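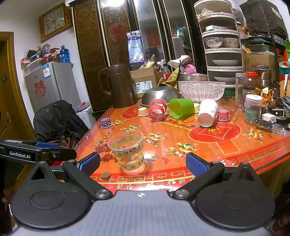
Nostwood, February 2019

Hand-held grippers: reported jaw opening drifts on clear cups, and the coin will not pick

Asked by gcrichton
Category: Grippers and end effectors > Sensing
Tags: jaw width, wrist camera, finger pads, thin objects

I am comparing two sets of finger pads on a pair of hand-held parallel grippers, one for each hand. Set A is the blue textured pads. Set B is a smooth silicone pad from Skinley, cut to the same outline. The fingers, linkages and trigger are the same for both sets. Each gripper carries a camera looking down past the fingers, and the jaw opening is computed from that camera. There is no encoder.

The test table is cluttered on purpose. It has a clear plastic cup, a green plastic cup and a paper cup on their sides, paper baking cups, jars, a coin near the edge, and a busy red and orange pattern underneath everything. The task is to pick an item, move it to the other side of the table, release it, and return to open. I have 57 recordings so far, split between the two pad sets.

Problem 1. On the clear cup, the reported opening does not settle once the fingers have closed. It wanders by up to 11 mm while my hand is still and the trigger is held. On the green cup it is stable. I went through the longest recording, 2854 frames, and the wander is present whenever the clear cup is between the fingers and nearly absent otherwise. Changing pads makes no difference to this.

Problem 2. The coin. With set A the fingers close over it and slide off. With set B they sometimes drag it toward the edge but do not lift it. I approach from directly above with the fingers vertical.

The width estimate comes from the Lencho tracker, default settings, which segments the pads by color and measures between the centroids. Exposure is automatic. I recalibrated after each pad change using the block that came with the kit.

What I would like to know:
1. Is the wander a tracker problem or is the cup flexing?
2. Is there a pad or an approach that gets a coin off a flat surface without adding a fingernail?

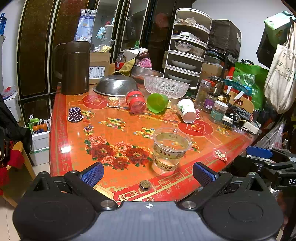 I should add that the second gripper is often in view at the right side of the picture, with its own pad visible. I had assumed the tracker ignores it. The region of interest is set to the full image, as it was when I installed it.

Comments on the question

pdelt: Which tracker version? The older one takes the two largest blobs and nothing else.

gcrichton: Whatever was on the Flustel download page in May. The about box gives no number.

2 answers, sorted by votes

Accepted, 9 votes
mrowe_kinematics

It is the tracker. A thin cup does flex, but flexing that far would be obvious to the eye.

Centroid distance on color blobs has two weaknesses in your setup. The first is the full-image region of interest. Any pad belonging to the other gripper is a candidate blob. While both of your own pads are unobstructed they are larger and they win. When a pad is partly behind the rim of the cup, its blob shrinks or splits and the other gripper's pad can take its place for a few frames. You then get a jump, which the default smoothing turns into a slow wander. The second is refraction. Seen through the cup wall, the pad edge shifts with small changes of angle, and the centroid goes with it. An opaque cup hides part of the pad but hides it consistently.

Do this in order:

Crop the region of interest to the band where your own fingers can travel. Open fully, close fully, note both extremes, add a small margin.
Set smoothing to zero while testing. If the remaining error shows up as steps, it is blob switching. If it is continuous, it is refraction.
Lock exposure and white balance. A red tabletop pulls the automatic balance every time the view moves.
If you still see error on clear items, stop measuring the pads. Put a marker on each finger above the pad, where the grasped object cannot cover it, and measure between the markers. Recalibrate afterward, the offset is different.

I would not compare pad sets on the existing clear cup data. The pick and drop outcomes are still usable, the widths are not.

Comment, gcrichton: Cropped the region and set smoothing to zero. The steps are gone. What remains is continuous and under 2 mm. Markers are next. Accepting this for problem 1.

Comment, mrowe_kinematics: That remainder is the cup wall. Check that the crop still covers the fully open position with set B, the thicker pad sits further out.

3 votes
tablesaw_ed

For the coin, don't come straight down. Tilt so one finger touches the table ahead of the coin and acts as a stop, then bring the other one in low. Works better with a hard pad edge. Textured pads have a rounded edge on the ones I own and they ride up over anything thin.

Or slide it past the edge of the table and grab the overhang. Depends if your task allows that.

Comment, gcrichton: The task allows sliding. I will log it as a separate strategy. Is the hard edge something you bought or trimmed?

Comment, tablesaw_ed: Trimmed with a razor blade. Do both fingers the same or it closes crooked.

Comment, pdelt: Trimming changes the blob area too, so redo the color threshold if you are still on centroids by then.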